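Barkby Gripper Project

The Barkby Gripper Project is a student robotics project run by the Onent Robotics Club.

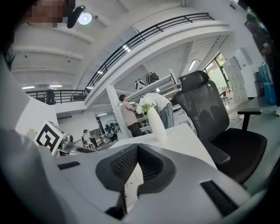 The club's workroom, with a hand-held gripper in the foreground and members at work beyond the desk.

The project began in April as a small evening class, and it has grown a good deal since then, much to the delight of everyone who signed up for that first term. Students learn to guide a hand-held gripper through simple household jobs - picking up a cup, folding a cloth, putting a lid back on a jar - and the recordings they make are later used to teach a robot arm the same movements. No earlier experience is needed, and many members join without ever having held a screwdriver.

Each team has 15 students and keeps its own logbook, which is passed along to whoever joins the next year. The first teams saved 335 recordings, and the shared collection had reached 1,989 by 06/12/2024. The club's software, called Imach, sorts the recordings by task and lets students play them back side by side, so that a newcomer can see how different people go about the very same job.

The school year closes with the Eglītis Cup, a friendly contest in which the teams' robot arms clear a table of mixed objects. It draws nearly 200 visitors, many of them parents and younger brothers and sisters, who are welcome to try the grippers for themselves once the judging is over.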